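Gripper notebook, 11/01/2021
Gralton workshop, back bench

Fingers refitted to the hand-held gripper after last week's slop in the left pivot. Bereket had reamed the bore slightly oversize, so I sleeved it with a bit of brass tube and pinned it. Play at the tip is now too small to feel by hand. The right side was left alone.

Trigger return spring changed for the softer one out of the Lareck kit. Opens fully when released, no sticking. The old spring is in the tin with the spare M3s if anyone wants it.

Encoder count over full travel came out at 606 both times I homed it. Last entry says 80 mm of opening, which I haven't rechecked. Pallavi wants the log rate kept at the old setting until she has sorted the file naming, so please don't touch the config.

Cycle test: set for 3,000, stopped at 2,000 when the linkage screw started backing out. Threadlock on it now, left overnight. Trevor thinks a nyloc nut would do the job properly and he is probably right, but there isn't clearance behind the bracket without filing it.
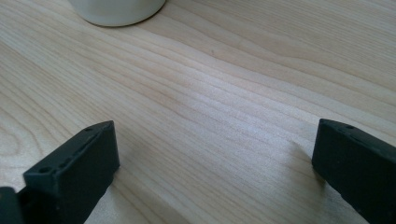
Camera angle is the next job. I want both fingertips in view at full open and as much bench ahead of them as we can get, so the operator can line up before closing. Both tips are in with clear wood between them, so the sideways aim can stay. The white thing at the top only shows its bottom end, which is not enough for approaching anything upright. Tilt the mount up a notch and try again. There is also a pale patch of reflected light in the middle of the bench top that could upset the tracking. Try a sheet of matt card.

To do:
File bracket for nyloc (Trevor)
Tilt mount, reshoot
Recheck opening with calipers
Ask Tincuța if she still has the rubber sheet for pads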